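Carrying shopping home without a car - bags, trolley or basket?

wikside_walker
Posted 2018-09-18
We sold the car in the spring and I now do the big shop on foot. The walk back from Tadero is over 2 miles and the last part is uphill. Carrier bags cut into my hands and the bread always ends up squashed. What do other people use?

Mbali Hendricks
Two shops a week instead of one. I did the single big shop for years and my shoulder paid for it. Tins and milk in a rucksack, tins at the bottom, and anything soft carried separately.

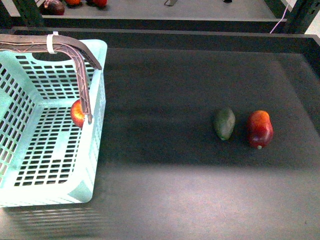
The other thing is to get potatoes and washing powder delivered. I order those once a month and it takes most of the weight out of it.

drestlow_dan
Disagree about the delivery. There is a minimum spend round here and you end up buying things you don't need to reach it. A wheeled trolley does the job. Mine has lasted 9 years and I have only changed the wheels.

Sibiya
Trolleys are fine on the flat. I live up 2 flights with no lift and dragging one up is worse than bags.

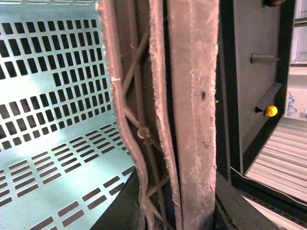
Also they won't fit down the aisle on the 165 when it's busy, and the drivers do complain. I went back to a rucksack.

drestlow_dan
I've never had a driver complain. Fold it before you get on.

Sibiya
You can't fold it when it's full of shopping.

Mbali Hendricks
For the bread and eggs, something with stiff sides is better than a bag. Fruit keeps its shape too.

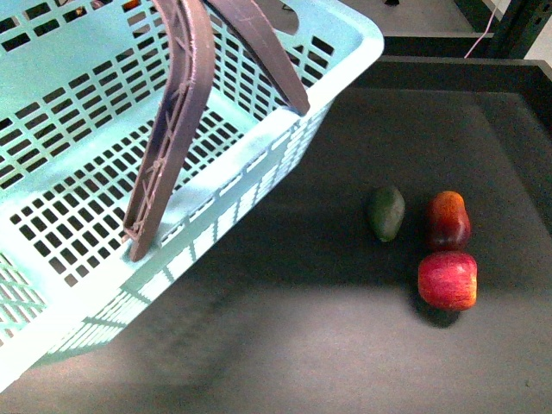 Mint-green plastic, slots all over.

wikside_walker
Thanks all. I'll try the rucksack and split the shop in two. Dan, which wheels did you buy? My mum has an old trolley with one missing.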